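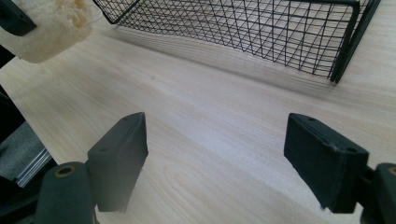

About Stullavstead

Hi, and welcome! Stullavstead is a shared workshop for people who want to build robots and don't have the room (or the patient neighbors) to do it at home. I started it in my own garage in September, with one bench, a secondhand vise and a gripper design I'd been fiddling with for far too long. We're now in the back half of the old Barent building, up the stairs on the left, and we have 13 members and 8 benches. If you do the math you'll see why there's a sign-up sheet.

So what do we do all day? Mostly we build grippers. I know, arms get all the attention, but the part I love is the last few inches, where the thing has to get hold of something and not squash it. Our house design is called the Gralus. It has two fingers with wedge-shaped pads, and you hold it in your hand and work it yourself, so you can try out a grip long before you own a motor. I'm on my third set of pads and I still want to change the angle a little.

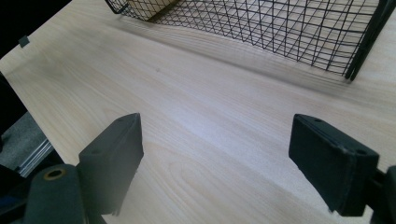
The pads are what people argue about most around here. Softer grips better but picks up every crumb of sawdust, harder slides off anything round, and everybody has a favorite. Bring yours! We keep a wire basket and a bunch of odd household stuff handy for practice, and if you can get a Gralus to pick up your own coffee mug you'll have a fan club by lunchtime.

You don't need to know anything to join. I couldn't solder when I started (my first joints looked like chewed gum) and we've had members who'd never held a hex key. The Dunmore bench, named after the street it came from, is always set aside for beginners, and whoever is in will stop and help you out. Tools are shared, screws are shared, and please put the small drill bits back in the right slots, I'm begging you.

Membership is $50 a month and covers bench time, hand tools and both of our 2 printers, though you bring your own filament. Kids are very welcome with a grown-up. Come by any open evening and try a gripper before you pay for anything. The buzzer sticks, so give it a good long push and I'll come down and let you in.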